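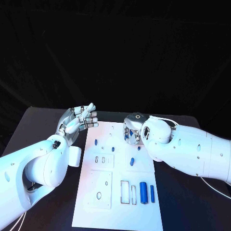

Peg board between the arms, blue pegs standing on it.

Peg insertion demos: remote control or hand guiding?
Forum: Manipulation > Teaching and demonstration

mpetrenko
We are recording demonstrations for a peg insertion task on a two-arm setup. The board is white, the pegs are blue, and there are round holes, slots and raised plates at different places on it. All demos so far are by remote control. The operator wears tracked gloves and sees only the head camera view.

The big cylinder is fine. The small pegs are a problem. The operator reaches the hole quickly, then spends most of the episode hovering and making small corrections. Out of 12 recordings of the smallest peg I kept 4. In the others the peg tipped in the fingers or the operator gave up and started again.

Lucie Lavoie on our side wants to switch to hand guiding: arms in gravity compensation, a person moves the wrist directly. I would rather fix the remote setup first. Opinions on either are welcome.

r_hawthorne
Hand guiding, for anything with a tight fit. When you hold the wrist you feel the edge of the hole through the arm. With gloves and no force feedback you are doing the last part by eye, through a camera placed well above the contact. The hovering is what that looks like in the data.

We moved our Bomel cell over to hand guiding in January and the smallest parts went from hopeless to dull.

marichka_t
I disagree, at least for policies that take camera input. If a person is standing there holding the arm, the person is in the camera view. You then either mask them out or replay the trajectory with nobody there and record the images on the replay. Replay of a tight insertion fails often enough that you lose what you gained.

There is also the question of the fingers. You can push a wrist about, but you cannot comfortably pose five fingers from outside while doing it. What closes the hand in your case, Rosaire?

r_hawthorne
A foot pedal, open and closed. It is a two-jaw gripper, so I accept that point. For a hand with separate fingers you would need something else.

On replay: ours fails when the board has shifted. Bolt the board down.

marichka_t
Bolting the board down removes the variation the policy is supposed to learn. We move ours on purpose between episodes.

r_hawthorne
Then move it between episodes and bolt it during them. Those are two separate matters.

LietteL
Before changing the method I would look at the view and the grasp. Mervin, do you have a picture from the moment of insertion? The wide one at the top doesn't say much about what the operator can see of the hole.

mpetrenko
This one has the left hand over the small slotted plate. Same board, same head camera view the operator gets. 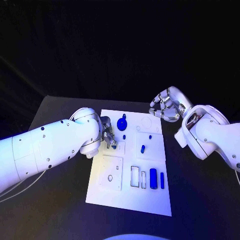 Left hand with a small blue peg just above the plate.

LietteL
Thanks. The slot is partly in the shadow of the fingers. From that viewpoint the operator judges depth from the gap between peg and plate, and the hand is right on top of it. I would try these first, in this order:

1. Light from the front left, low, so the shadow falls away from the slot.
2. A wrist camera shown to the operator as a small inset. It need not go to the policy.
3. Motion scaling near the board. We use 4 to 1 on a Zunex controller, switched with a pedal. Outside that zone leave it at 1 to 1 or people get tired.
4. Grasp the peg higher up. If the fingertips reach the plate before the peg reaches the bottom, no amount of steering will help.

marichka_t
Agree with all of that, and the scaling more than the rest. Check how your controller handles the switch, though. Ours jumped by a few millimetres when the pedal was released, and the jump went straight into the recordings. We found it only after training on them.

mpetrenko
Scaling is already in but I had it at 2 to 1 and always on. I will put it on a pedal. The grasp height is a fair comment, our operators tend to take the peg wherever the fingers land.

Regarding the discarded recordings, does anyone keep them? Some contain a decent recovery: peg tips, operator straightens it against the board, continues.

r_hawthorne
Delete. A policy trained on tipping pegs learns to tip pegs.

LietteL
I keep them if the recovery ends in an insertion, and trim the part before the peg tips. Without any of these the policy has no idea what to do once it is off the usual path. Abandoned ones go.

lucie_lavoie
Same lab as Mervin. I still want a comparison, one session of each method with the same pegs and the same operator. For the fingers I would fix a pinch pose beforehand and only guide the wrist, so the person has a single thing to do. The masking problem I have no answer for yet.

marichka_t
If you do the comparison, log the time between first contact and release as well as success. Total episode length hides it, most of that is reaching.

mpetrenko
Update. Lamp moved, scaling at 4 to 1 on the pedal, operators told to grasp near the top of the peg. Of the next 12 recordings of the smallest peg, 7 are usable. The hovering is shorter but it is still there. No wrist camera inset yet, the mount is being printed.

Pedal jump checked as well. We had it too. Fixed by re-zeroing the glove pose on release.

r_hawthorne
7 of 12 on a part that size is still poor. Let Lucie have her session.

lucie_lavoie
Booked. I will post the contact times for both methods in this thread.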